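Toast mornings are back at the Prerport reading room

If you've walked past the Prerport reading room before nine lately and wondered what smells so good, it's toast! The free toast mornings started up again in July after a long spring without them, and I went along to see how they were getting on (and, fine, to eat).

The setup is about as simple as it gets. You come in by the side door on Kornell Street, hang up your coat, and somebody asks you white or brown. There's butter, there's jam, there's a jar of something orange that I was told is marmalade and which tasted mostly of ginger. Tea is in the big pot. Coffee you make yourself.

Jeanie Cowie started the whole thing eight years ago with one loaf and a toaster from her own kitchen. She still gets there at 7 to unlock and put the butter out so it isn't like a brick by the time people arrive. "You can't spread cold butter on hot toast without tearing it to bits," she told me, and showed me a torn slice to prove it, then ate it.

They kept a tally last season, on a sheet taped inside the cupboard door, and it came to 1,572 slices. I asked if that included the burnt ones. It does. Evander Dalgleish, who does most of the toasting these days, thinks the burnt ones shouldn't count and has started a separate column.

The reason for the break was dull but expensive: the wiring in the kitchen corner had to be redone, and the old outlets kept tripping whenever the kettle and a toaster were on together. The work is finished now, and there are outlets along the back wall where you can reach them. Evander ran everything at once on the first morning back, kettle, toasters, radio, the lot, and the lights stayed on. People clapped, me included.

I got a quick lesson while I was there. Evander likes the bread cut a little thinner than you'd think and he never goes past the middle setting. If it needs more, he says, put it down again for half a minute and stand there. Don't go and chat! I went and chatted, and my second slice went into the new column. He also does single slices when it's quiet, which my mother would have called a waste of a slot, but it means nobody's toast sits around getting leathery while they look for a plate.

The bread comes from Tsai, the bakery by the bus stop, which sets aside yesterday's loaves at a good price. Day-old is better for toast anyway, if you ask me. The jam is whatever people bring in. Right now there's a lot of plum, and Jeanie would love some strawberry if you've got a jar sitting at the back of a shelf.

I met a few regulars too. One man comes for the newspaper and says he doesn't even like toast, although he had three slices while he was telling me so. Nearly everyone I talked to lives within a few blocks, and a couple of them had only met each other over the butter dish.

Toast mornings run until 10 and you don't need to sign up. Bring a mug if you can, as they're short on those, and a clean jar with a lid is always welcome. There's a step at the side door, so ring the bell if you need the ramp put down. Parking is on Susura Lane, behind the building. 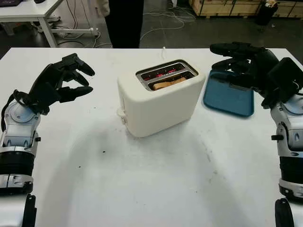

One slice down and the toaster glowing.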